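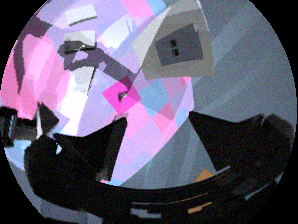 Kurzprosa

Die Decke aus Prondunmont

Im Dezember kam das Paket von der Tante. Es war bis zu 14 Tage unterwegs gewesen, so stand es auf dem Zettel der Post. Ich öffnete es in der Küche mit dem Brotmesser. Oben lag die Decke, darunter ein Glas mit Quitten und kein Brief.

Die Tante hatte 35 Jahre in der Näherei Stisard gearbeitet, in Prondunmont, am Fluss. Aus den Resten durfte man mitnehmen, was in eine Hand passte. Sie hatte kleine Hände, darum dauerte die Decke so lange.

Ich suchte darin meine Kindheit und fand zuerst nur das Kleid vom Schulfest. Dann fand ich auch das Hemd, in dem mein Vater zum Bahnhof ging. Ich legte die Wange auf den Stoff. Er roch nach Seife und ein wenig nach Keller.

Am Abend klopfte die Nachbarin, Frau Avcı. Sie befühlte eine Naht und sagte, so etwas verkaufe man in der Stadt für 300 Euro. Ich sagte, ja, das kann sein. Wir aßen die Quitten mit dem Löffel aus dem Glas.

Später rief ich die Tante an. Es klingelte lange.

»Ist sie warm?«, fragte sie.

»Sie ist schwer«, sagte ich.

»Dann ist sie richtig«, sagte die Tante und wollte wissen, ob das Glas heil geblieben war.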